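Shared Kitchen Refrigerator Check, Sosau House, 2nd floor
Checked by: Stelios Mavromatis
Unit tag 361, November round

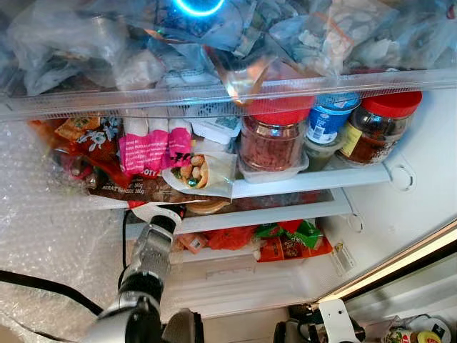 Shelves were checked with everything in place. Items marked FIX go on the door list and get looked at again next round.

1. Top drawer closes without force
FIX. Crammed with bags. Take out what can be thrown away before adding more.

2. Bags in drawer sealed and dated
FIX. The bag with the orange strip has pale white pieces in it and needs a name and a date. Small amber bottle in among the bags should stand upright somewhere else.

3. Open or ready-to-eat food covered
FIX. Meatball wrap is sitting on its paper. Box it or eat it today.

4. Jars and tubs closed
OK. Red lids on both glass jars. Small tub with greenish contents has its lid on. No complaint about the white tub.

5. Dry goods kept out of the refrigerator
Comment only. Snack packets on the left end of the shelf take up a lot of room. Move them to cupboard 22 if the owners agree. The 300g brown packet can stay until someone claims it.

6. Air vents clear
OK. Keep food back from the openings in the right side wall, the upper one especially, now that the shelf is this full.

7. Lower shelf
OK. Orange sachet on the left has no owner listed. Ask rooms 56 and 93.

8. Door seal wiped, closes on its own
OK. Wiped during check.

9. Thermometer reading logged
Not done. Thermometer is on loan to the first floor. Oddur Þorgeirsson will bring it back and fill in the log.

Result: pass with three fixes. Recheck items 1, 2 and 3.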